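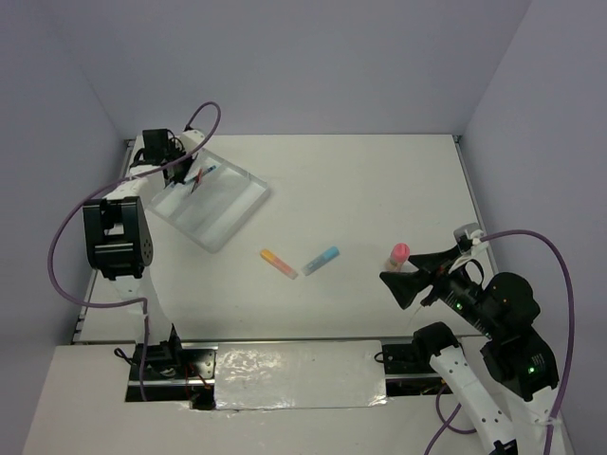 3.2 The tray and its surroundings

Trays are easy to overlook. Most earlier work on hand sorting treats the tray as a given, mentions its size in a table and moves on to the goods inside it. We began our own project in much the same way, and it was only when the first sorting notes came in that we saw how much of the work is shaped by the container. A clear tray borrows its colour from whatever lies under it. A glossy one throws light back at the person using it. A shallow one lets things slide over the side, but also makes them far easier to pick up. We find these small differences fascinating, and this section sets them out in some detail.

Figure 3 gives a good idea of the kind of tray we have in mind. It is shallow, made of a translucent whitish-grey plastic, and lies diagonally on the left part of a white tabletop with plain grey-lavender walls on three sides. Two features matter for what follows. The raised rim catches the light along the right corner, and broad pale bands run over the floor of the tray. Both are the sort of thing a sorter learns to look past within minutes, and both turned up again and again in the comments we collected.

We compared four trays, known in the rest of the paper by the working names Sesum, Mukel, Antal and Pronico. Sesum and Mukel are translucent, one with a smooth floor and the other with a lightly frosted one. Antal is solid grey. Pronico is solid white with a matt surface, and is the deepest of the set. The names were handed out before any sorting took place and carry no ranking. All the trays were washed in warm soapy water and dried with a lint-free cloth before each session, as even a faint smear on the smooth plastic was enough to draw a remark.

3.3 Why a white top

White tabletops are common wherever small goods are sorted or packed, and for good reason. Crumbs, threads and loose labels show up at once, and the surface makes a modest lamp go a long way. With a translucent tray, though, the white top comes through from beneath and the tray nearly melts into it. What remains to mark out its shape is the rim. Several of our sorters said they found the tray by its edges first and by its floor second, which fits well with how they moved: hands went to the rim, settled there for a moment, and then went in.

We had expected people to dislike this. In fact the opinions were mixed, and wonderfully so. Those who sorted dark goods (buttons, rubber feet, coffee scoops) were delighted with the translucent trays on white and asked to keep them. Those who sorted pale goods wanted a dark sheet underneath, and two of them brought one along to the next session without being asked. We allowed it, and noted it in the session record.

Plain walls help too. Shelves, windows and passing colleagues all leave their traces on glossy plastic, and a quiet background keeps those traces soft. A muted colour such as grey-lavender has a further merit in that it is distinct from the white of the top, so the far edge of the table is easy to find at a glance – a small comfort in a long session.

3.4 Placing the tray

Sorters were told nothing about how the tray should lie. We wanted to see what they would do, and this turned out to be one of the most enjoyable parts of the study. Given a rectangular tray and a rectangular table, we had assumed that people would line one up with the other. Many did. Others turned the tray so that a corner pointed towards them, and kept it that way even when we tidied the table between rounds and set everything square again.

The people who preferred the diagonal gave much the same account of it. A corner makes a natural gathering place. Small parts can be drawn down into it with the side of the hand, and the two walls of the tray hold them together while they are picked out. Against a straight side the same parts spread along the edge. Turning the tray also changes where the bright patch on the rim falls, and one sorter used this quite deliberately, nudging the tray round a little at a time until the glare had moved off the part she was working in.

Square trays had their supporters as well. They leave more of the table free for finished piles, and they are simpler to return to the same spot after lifting. Where finished goods had to be laid out in rows, sorters who had begun on the diagonal tended to go back to a square layout by the end of the session.

3.5 Procedure

Each round began with a mixed handful of goods tipped into the middle of the tray. The sorter then had up to 4 minutes to separate them by kind, using any part of the table for the finished piles. Rounds were stopped early when the tray had been cleared. In all, 99 rounds were recorded, with the order of the trays shuffled for every person. The lamp stayed in one place throughout, and we asked sorters to remove rings and bracelets that might scratch the softer plastics.

After each round we asked a single open question: what, if anything, did you notice about the tray? Answers were written down word for word by Widad Obeidat, who also grouped them afterwards under rim, floor, depth and position. An answer could fall under more than one of these. Remarks about the goods were kept, but are not used here.

We did not measure the brightness of the rim or floor directly. It would be a splendid thing to do, and the bands that appear on translucent floors deserve a study of their own, with the lamp moved in small steps and the tray turned through a full circle. For the present purpose the sorters' own words were enough to show which trays drew attention to themselves and which were quietly forgotten. Section 4 takes the four groups of remarks in turn, starting with the rim.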